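Our visit to the Cenard weaving and dyeing workshop

In December our textile club went to see Cenard, a small workshop two hours from the city by bus. We were 18 people, and the ticket was 40 for each person, with lunch included.

Sunee Kaewsai, who manages the dye room, met us at the gate. She showed us first the yarn store, which smells strongly of wool and a little of vinegar. They keep 982 shades on cards, and every card has a small knot of yarn and a number written by hand. I asked how they find one when the light is bad in winter. She said they wait for the morning. 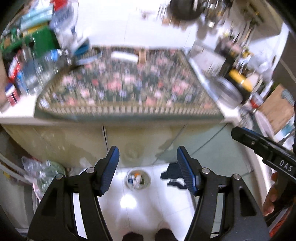
The weaving hall is louder than I expected, and we had to stand close to our guide to hear her. Most of the orders now are for table mats and runners, and the customers ask again and again for flowers. Roses in pink and red on a dark green ground, with a striped border in beige and brown, is the kind of pattern I also like to have on a kitchen counter, because a dark ground makes the petals look brighter. Nuanchan Boonyarit draws such patterns on squared paper before they go to the loom. For a large one she needs 700 lines of notes.

After lunch (rice soup and very good pickles) we could try a hand loom. My edge was not straight, and I was told this is normal for the first meter.

The shop is beside the exit and takes only cash. I bought two skeins of gray yarn and a runner by Wongsuwan, their older line. The bus back left a little late.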